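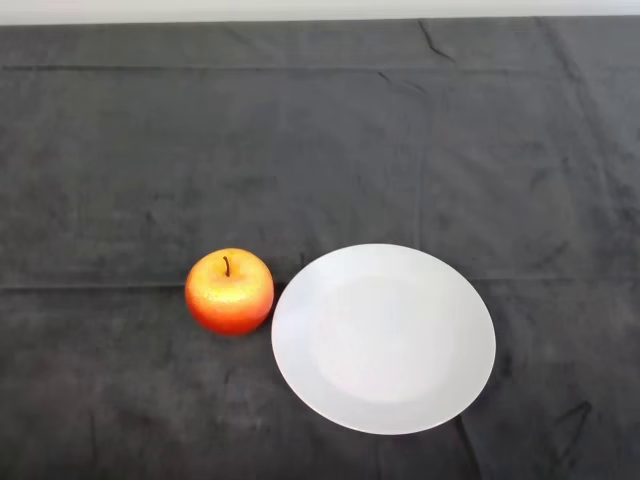 Drindley Allotments – October minutes

Home | Plots | Minutes | Contact
Search this site... Go
October, posted by the minutes secretary

We started at 7pm and I'd forgotten the biscuits again, sorry! The Tredetti quote for the new water tank came in – 1000 litres, and we all said yes.

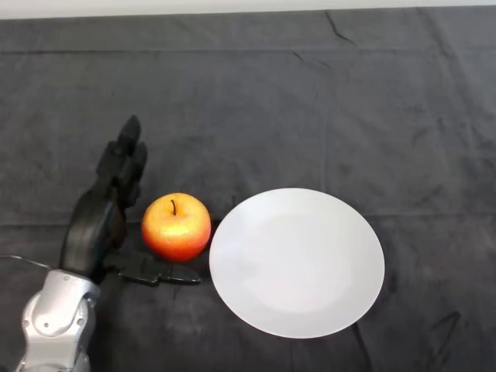 Two plots are free by the Oltidora Lane gate and 12 people are waiting, so I'll write to the top 3 this week. Hedge cutting is put off till next month.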